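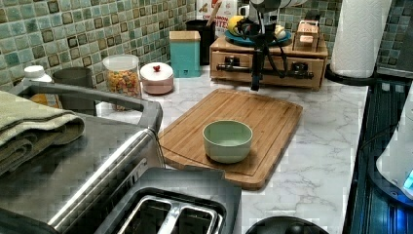 Session 4: Getting the arm to pick things up (and put them down again)

Notes for the evening group, Fullthorpe shared workshop

Hi all. Last session ran long and a few of you left before the good part, so I've written this one out more fully than usual. Bring your laptop, your power supply and whatever state your gripper is in. I mean it about the gripper. If one finger is held on with tape, bring it with the tape.

Where we are

By now everybody should have a powered arm that goes to its home position and stays there without buzzing. If yours buzzes, it's probably holding itself against gravity with a joint offset that's a little wrong, so go back to the zeroing page from session 2 and do the shoulder again. Bảo Ninh spent most of an evening swapping motors before finding out his offset had the wrong sign. I did the same thing on my first build, so no judgment from me!

The plan tonight is one pick and one place. One object, one start spot, one end spot. I know some of you want to go straight to clearing a whole kitchen counter (Tamara, I'm looking at you), and we'll get closer to that in session 6, but the boring version first.

Mounting: over or beside?

We have two ways of mounting in the group. Most of you clamped the base to the table edge so the arm reaches in from the side. Chiến Từ and I hang ours so the arm comes down from above.

Coming down from above is great for bowls, cups and anything you'd naturally grab by the rim. You keep the table clear and you don't sweep half your stuff onto the floor when the elbow swings out. The catch is the cables. They want to hang wherever gravity puts them, and a loop of cable will happily hook a drawer handle or drag a jar over. Leave enough slack for the full wrist turn, then tie the rest back to the upper link with the soft straps. Don't use zip ties on the moving sections. I've cut through insulation that way and it took me ages to find the break.

Side mounting is easier to build and much easier to reach when something comes loose. It does have a harder time with anything standing behind something else. If you've got a tall jar in front of your target, the forearm is going to meet that jar.

Either way, bolt or clamp the base to something that doesn't wobble. Push on it with your hand. If you can see it move, the arm can move it too.

Heights, and the 10 mm rule

Every pick has four heights and I'd like you to write them on a sticky note before you write any code:

Travel height. Above everything in the work area, including the thing you forgot about.
Approach height. Straight above the object, fingers open.
Grip height. Where the fingers close.
Lift height. Back up before you move sideways at all.

My rule is that travel height clears the tallest item by at least the height of whatever you're carrying, plus 10 mm. People forget the first part. The gripper clears the jar beautifully and then the bowl hanging under it doesn't.

Watch out for layers, too. A cutting board lifts your bowl up off the counter, so if you measured grip height on the bare surface you'll drive the fingers straight into the board. Measure from the surface the object is standing on. A plate on top of a drawer box is the same problem with a bigger number. Put your ruler there and measure it again.

Grabbing a bowl

Small bowls are what I start everybody on, because they look easy and they teach you a lot. There are two sensible grips.

Rim grip: one finger inside, one outside, closing on the wall. It needs very little opening and it works from straight above. Your position has to be decent, though, because if you're off to one side the inner finger comes down on top of the rim and you'll hear it. Go slowly the first few times and keep your hand on the stop button.

Outside grip: both fingers around the widest part. Very forgiving if your gripper opens far enough, and a lot of ours don't. Check with calipers before you fall in love with this one.

Glazed ceramic is slippery. Put something grippy on the fingertips. I use strips cut from a silicone baking mat, and Trinh Đỗ has had good luck with the rubber from an old bike tube. Start with the gripper current low and raise it a bit at a time until the bowl stays put when you tug it gently. Practice with a plastic one first if it's a bowl you like.

Shiny stuff

If you're using a camera to find your object, brushed steel and glass are going to annoy you. A black glass cooktop reflects the ceiling, the arm, your face, all of it, and your detector may decide that one of those is the target. Polished marble patterns can do it as well, with the veins showing up as edges. Three things to try, in this order: move the lamp, throw a matte towel over the worst offender, and then mask that part of the view in the software. Please do them in that order. I've watched people spend two hours in the software on something a towel would fix.

And if you're working in a real kitchen, unplug the toaster and switch the stove off before you power the arm. No exceptions, even for "just a quick test."

Running the script

The starter script is in the Clalavgate folder, same place as before. Open it, fill in your four heights, and leave the speed at 10 percent. Run it once with no object at all. Then run it again with the object and your hand on the stop. If both are clean, bump the speed up. I've capped it at 49 in the config and I'd like it to stay there until session 6, please.

If you see error 231, that's the wrist complaining it was asked to turn past its limit. Nearly always it means the place spot is on the wrong side of the base. Rotate your whole layout a little and try again before you go editing limits.

For next time

Log your picks. Just a text file, one line each: did it grip, did it lift, did it land where you wanted. Kiều Hoàng got to 100 lines over February and her log was the only reason we found the loose set screw in her wrist, so it's worth the typing.

Also have a think about which second object you'd like to try. Lemons are fun (they roll). Canisters with a knob on the lid are sneaky, as you may come away holding only the lid.

Doors open at 6:30 p.m., and the spare fingertips are in the gray bin under the Hirnora bench.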